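Zirirside Hand-Held Gripper Kit
Workshop build, second version

Sold as: parts kit, or assembled pair
Made by: Holub shared workshop
Ships from: Elel
Contact: Darlene Campbell (orders), Yuxi Pan (build questions)

The kit makes a matched pair of hand-held grippers for recording two-handed tabletop tasks. You hold one in each hand and do the task yourself. Each gripper has a camera, and each carries marker cubes so its position can be worked out afterward. The recordings can be used to train an arm later, and you don't need to own an arm to start.

We built the first pair for our own bench and kept getting asked for the files. The kit is the same design with the weak parts changed. The jaw hinge is thicker and the cable now leaves from the back of the handle.
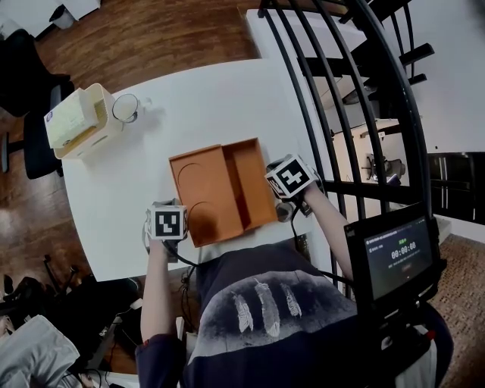

Setup takes one evening if your parts are already printed. Put the cubes on last. The patterns are different, so check each one against the label in the bag before you tighten the screws. If two get swapped, the software will still run and the tracks will come out wrong.

What's in the kit
Printed bodies and jaws, left and right
Marker cubes with patterns applied
Rubber pads with mesh inserts, plus 2 spares
Camera brackets
Cables
10 screws per gripper, and a hex key
Printed build sheet

Not included
Cameras
Computer or display
Recording software (we use Cineck, and the build sheet covers the settings)

Choosing a work table

Any flat table will do. We have used square and round ones. Leave enough room to bring both grippers in from the sides without hitting your elbows. Start with something easy to grab, such as an open tray or a mug with a handle. Clear glass is harder for the cameras than solid colors, so leave it for later.

Run the cables off your side of the table and give them some slack. A tight cable pulls on your wrist and you will feel it after 6 or so takes.
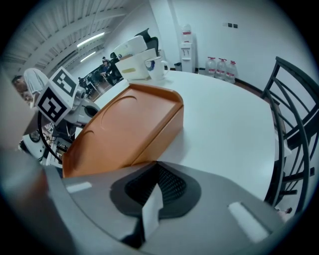 The camera brackets take a wide lens, and we recommend one. A narrow lens loses the object as soon as the jaws get close to it. The cost is that straight lines bend toward the edges, and a lot of the room ends up in the recording. From a gripper held over an orange tray you also get the ceiling lights, the water dispenser by the back wall and people at their desks, so tell anyone nearby before you record. Calibrate once after mounting the lens and again if you ever loosen the bracket.

Care

Wipe the cubes with a dry cloth. Don't use alcohol on them, as it lifts the black. Check the pads after 100 takes and replace them if the rubber has gone shiny. Store the grippers with the jaws open.

Known issues

The left jaw can stick when new. Open and close it by hand until it moves freely. Do not oil it.

Glossy floors and tabletops can reflect a lamp into the lens. Moving the lamp is usually enough.

Ordering

Kits are put together in small batches. The next batch goes out in December. To order, write to Darlene with your camera model so we can send the right bracket. Assembled pairs take longer than kits and are tested on our bench before they ship. Spare cubes and pads can be ordered separately at any time.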